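I came to Urnumard for the printmaking and stayed for the smell of the place, linseed oil and damp paper, which hits you before you've found the light switch. It started as a town press in Dunstan and moved into the old dairy on Brulik Street one August, and you can still rent a bench there by the evening.

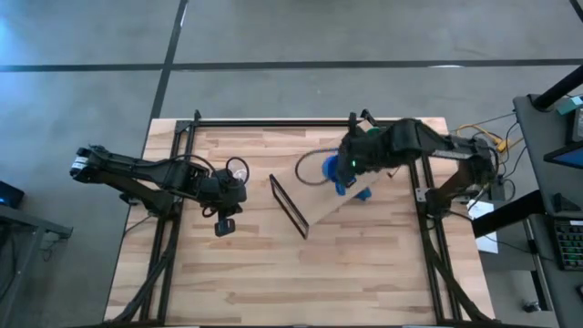 Woodcut was what hooked me. My first block was a crow, and it came out looking like a boot (my sister still has it on her fridge!). You learn to read grain pretty fast, because the knife slides along it and catches going across. I see it everywhere now, even in a butcher-block tabletop like this one, with its honey and tan strips running side by side, and I start wondering which strip would fight me. Pear is kinder. Cherry is what I can afford.

The Udach show is the big one for us. I sent in a set of river prints last time, an edition of 70, and pulled almost 100 sheets to get there — my shoulder has never forgiven me. The rest went in a drawer with all the smudgy ones, and I like a few of those better than the ones I signed.
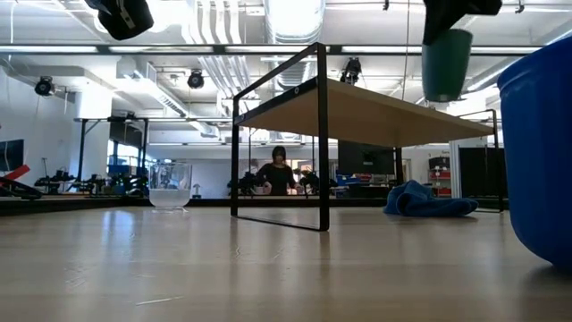 Do you need a press to make a decent woodcut?

A wooden spoon will do it. Rub the back of the paper in small circles, lift a corner to check the ink, and keep going where it looks pale. I printed that way for two winters, up at the kitchen counter until midnight, and my blacks were richer than anything I get off the rollers now.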